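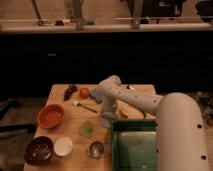

Residents of the Prelmont units asked whether an oiled timber benchtop can be restored without sanding it back completely. In most cases it can, and the procedure set out in this guide applies to any oiled bench or table in a shared kitchen.

Category: Home Maintenance > Timber Surfaces

1. Clear the surface and wash it with warm water and a mild detergent. Wipe along the grain and leave it to dry overnight.

2. Sand lightly by hand with 200 grit paper. Rings and shallow marks generally lift at this stage – deeper cuts may need a coarser paper first.
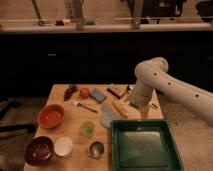
Light timber tabletop with scuffs and faint grain.

3. Remove all dust with a barely damp cloth. Apply a thin coat of food-safe oil, wait 20 minutes, then wipe off the excess. Apply 2 coats in total, allowing a full day between them. Lay used cloths flat outdoors to dry before disposal, as oily rags can self-heat. 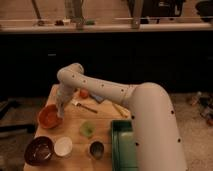
Oil alone will not protect a surface that is left damp. Spills should be wiped up promptly, and the timber should be re-oiled each December, before the holiday period. Bowls such as the orange, dark brown and white ones on the tabletop should be dried underneath before they are set down on bare timber.

Semska Housing Services, Tostbridge – Maintenance guide 2893 – Back to top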